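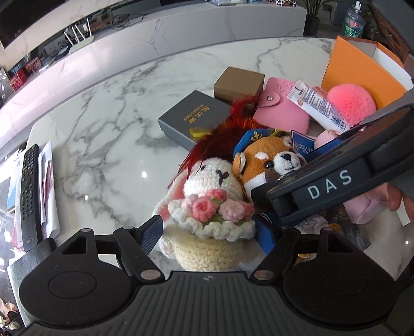 Prurkbridge, 2023-04-12

Forum: Renting and Strata
Thread: Building refurb at Amaral, bond and rent questions

kelpie_flat9
Got a letter from Gradiretti (our managing agent) yesterday. They are redoing all the one and two bedroom units in the Amaral building over winter. New carpet, new benchtops, new cooktops, and they're taking out the wall between the kitchen and the lounge. We're on a fixed lease with months still to run. The letter says tenants can either move to a finished unit in the same block or stay put while the work happens "with some disruption". The finished units are $292 more a month. Has anyone been through this with them? Mainly want to know if they can make us pay the higher rent if we move across partway through the lease.

tomasz_b
If you sign a new lease for the other unit then yes, you pay what's on the new lease. If you stay where you are, your rent stays what it is until the fixed term ends, unless your lease has an increase clause written in with an amount or a method. Check that first.

marnie.w
We moved across at the Trisillow building last year, same agent. Don't sign anything until you've seen the actual unit. They showed us the display one on the ground floor, which had the big pantry and the window over the sink. Ours has neither. The floor plan on the listing was flipped as well, so the fridge space is on the wrong side for our fridge door.

kelpie_flat9
Thanks both. No increase clause that I can find. marnie, did they transfer your bond or make you pay a second one?

marnie.w
Second one. $2000 out of pocket until the first one came back. It took 16 days after the final inspection. They did give it all back, apart from a carpet cleaning charge I argued about, which was stupid given the carpet was going in the skip.

dougal77
You can ask for the bond to be transferred if it's the same owner. It needs a form signed by both sides. A lot of agents don't bother offering.

marnie.w
Different owners in our case, individual investors. Might be different at Amaral.

A Lengyel
I'm an owner in Amaral (Andor Lengyel, top floor, I live in mine). Most of the one and two bedders belong to one company, so a transfer should be possible. Ask Gradiretti in writing who the owner of your current unit is and who owns the one they're offering. I'd also say the refurbished ones are decent. The old kitchens were original and the drawers had been failing for years. The open layout lets light into what used to be a very dark galley.

tomasz_b
Decent for $292 a month extra? For a wall coming out?

A Lengyel
Wall, carpet, kitchen, split system in the lounge and a proper linen cupboard. I didn't set the figure. Similar units up the hill are asking the same or more.

tomasz_b
Asking and getting aren't the same thing. There are units up the hill that have been listed since before Christmas.

priya_in_4
I stayed put during the works at Trisillow and I would not do it again. No kitchen sink for a fortnight, dust through everything, and the tradies started at seven. We got a rent reduction for it but only after I sent a list of dates. If you stay, write down every day you lose the use of a room and send it to the agent weekly. Don't wait until the end.

kelpie_flat9
How much was the reduction, if you don't mind saying?

priya_in_4
Half rent for the two weeks without a kitchen. Nothing for the carpet days, when we had to stack all the furniture in the bathroom and on the balcony. I asked and they said no and I couldn't be bothered going further.

dougal77
Should have gone further. The tribunal fee isn't much and agents often settle once you lodge.

priya_in_4
Maybe. I had a newborn.

marnie.w
One more thing on the open plan. Cooking smells go straight into the carpet. Ask if the rangehood is ducted outside or just recirculates. Ours recirculates.

A Lengyel
Amaral's are ducted on the upper floors. I don't know about the lower ones, there was some question about going through the slab. I can ask at the next owners' meeting.

tomasz_b
There's a third option nobody put in the letter. Ask to be released from the lease early with no break fee, seeing it's the owner who wants to do the work. They might agree just to get the unit empty.

kelpie_flat9
Hadn't thought of that. We like the area though, and it's a short walk to the train. I'll email tonight asking about the bond transfer, which unit exactly, and the rangehood. Also if they'll hold the current rent until the end of our term if we move across.

dougal77
They'll say no to the last one first time. Ask twice.

kelpie_flat9
Update: they've confirmed it's the same owner and the bond can be transferred. No to the rent. We can look at a second floor unit before the end of April. Rangehood question not answered. Will ask again about both when we go through.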